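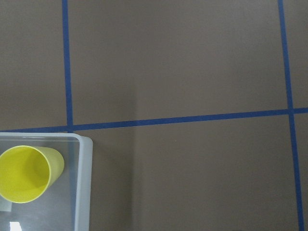
テープの幅はもう少し広いほうが置き間違いが減る、とアウロラ・ペイショトから。同意見です。ただ今期は張り替えません、在庫が先。

業務報告 > 備品整理 > トランドロウ作業室

11/25/24　フェレシュテ・ヴァヒディ

取り急ぎ進捗まで。細かい数字は後便で。

作業台の区分け、青テープで実施。台の茶色に青はよく目立つ。区画の名前はまだ貼っていない。透明トレーは手前の区画、黄色いカップはトレーに入れて扱う運用で統一。カップ単体で台に直置きしない、という決まりにした。守られているかは来週みます。

助成金の使途。トレーとカップの追加分、テープ、棚ラベル用紙。支出合計3262、領収書はハロウ分のみ未着。催促ずみ。届きしだい送りまます。

貸出セット、目標70に対し40まで組み終わり。残りはカップの納品まち。デン社の出荷が遅れていて、11月中に全部は無理そう。間に合わない場合、ドレヴソープ向けを先に出し、ほかは後回しにしたい。ご了承いただけるか返信ください。

作業台は2台体制のまま。奥の台は区分けがまだで、今は仕分け前の箱置き場になっている。こちらも同じ割りで区切る予定。テープは足りる見込み、のりの残りは台を拭いて確認してから。はがした跡が残るようなら別の種類を探します。

返却品の点検表は旧版をまだ使用。項目が多すぎるとの声あり、短くした版を作成中。トレーのひび、カップの欠け、枚数の確認だけ残すつもり。備考欄をどうするかは未定、ご意見あれば早めにに。

次回報告は残りのセットの納品日が決まった時点で。領収書の件もそのとき合わせて。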